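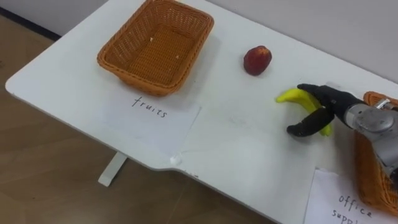 Has anyone here dealt with compostable mailers that claim to break down in a home pile? I run a small soap shop and the Skemer rep is pushing hard for me to drop poly bags before April. Their sheet says 24 weeks, with no mention of temperature or who tested it. I'm not against plastic as such. The woven plastic basket on my white table does its job and I have no plans to replace it with something that rots. A mailer gets used once, though, so I'd like to switch if the claim holds up. Does it?

Posted by mailroom_mouse, 24/01/2025

brovard_skeptic
Ask for the certificate number and look it up yourself. There are separate marks for home and industrial composting, and plenty of sellers blur the two. I bought a case from Fortin with a green leaf on every bag. It was their own leaf. Also check whether the adhesive strip and the label are covered, as on mine they weren't. If the rep sends you a brochure in place of a certificate, you have your answer.

tapegun
just use paper, soap isn't heavy

pallet_jill
Paper is fine until it sits on a wet porch. I tried 2 sizes of the Sivance padded ones and went back to recycled poly for anything going out in the rain. Most of my customers have no compost pile anyway, so I doubt the bags ever got near one.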